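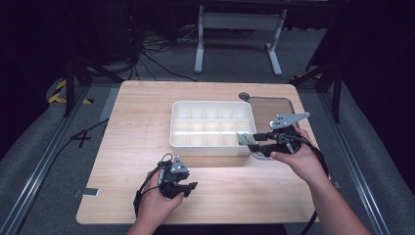
Zestham Piano Rooms - October walk-through, with comments

Entrance and corridor
Fire door closes by itself: Yes, with a slam in B flat.
Exit sign lit: Yes.
Corridor clear: No. The Zikov upright is still outside Room 8, where it was parked "for the afternoon" last spring. Two people can pass it if they are fond of each other. Move before next check.

Practice rooms
Bench bolts tight: All but Room 3. The bench there leans left, and so, by now, do several students. Tightened.
Casters locked and in cups: One cup missing in Room 5. Someone had used a volume of Czerny instead. It was holding up well, but a proper cup is on order.
Fallboards stay up: Fail in Room 2. The hinge gives way during anything louder than mezzo forte. Sign posted, Debussy only until repaired.
Lid props seated: Pass on both grands. Please use the long stick for the high position. The short stick will not become long if you believe in it.
Lamps and cords: Frayed cord in Room 6, lamp removed. Whoever brings in a replacement from home, please don't.
Humidity: 28 percent in Room 1, too dry. The Inent humidifier was switched on at the wall and had no water in it. Filled. Check weekly.

Recital room (Estrella grand)
Stage edge tape: Peeling at stage left. Replaced.
Seating: The posted limit is 146. The student concert went over that, going by the number of parents on the windowsills. Ushers to stop at the limit, even for grandmothers.
Aisles: Pass, once the music stands were folded. One stand refuses to fold and has been retired.
Pedal lyre: Slight wobble, no danger to anyone but Chopin. Technician to look at it.

First aid and fire
Extinguisher gauge in green: Yes.
First aid kit: Almost 19 bandages short of a full box. The page-turning class has been asked about this.
Evacuation map: Updated. The old one led to a closet.

Result: Pass with repairs. Rooms 2 and 6 to be looked at again before exam week. The key to the tuning cupboard is back on its hook - please leave it there.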